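Accueil > Le centre > Participer > Appels en cours

17 janvier 2020 — Service des essais, centre Navunley

Appel à participants : essais de reprise sur pinces tenues à la main

Le centre Navunley recrute 16 participants pour une campagne consacrée aux défaillances de préhension. En octobre, la série Femex a été interrompue après 148 manipulations : la mousse de plusieurs mors s'était décollée et un doigt s'était refermé sur la main d'une opératrice, sans blessure grave.
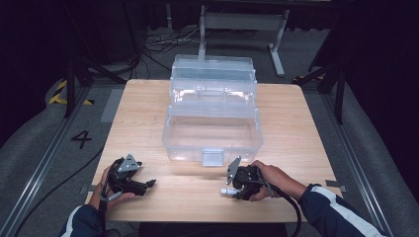

Les séances durent deux heures. Le participant tient une pince dans chaque main et manipule des boîtes de rangement à compartiments en plastique transparent, selon les consignes du protocole Kokkinos. 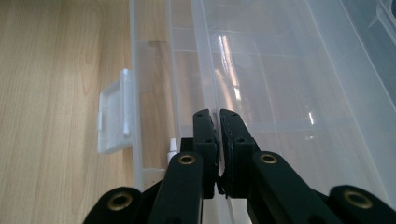

Tout signe d'usure, blocage ou fermeture intempestive devra être signalé immédiatement — la séance est alors suspendue et l'incident consigné.

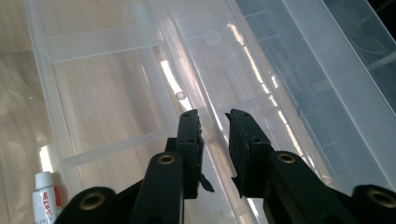
Conditions : être majeur, ne présenter aucune lésion de la main ou du poignet, suivre la formation à la sécurité. Une indemnité est versée à l'issue de chaque séance. Les candidatures sont à déposer à l'accueil du centre, sous la référence Avis 2.

À lire également
Suspension de la série Femex : point d'étape
Protocole Kokkinos : version révisée
Consignes d'accès aux salles d'essais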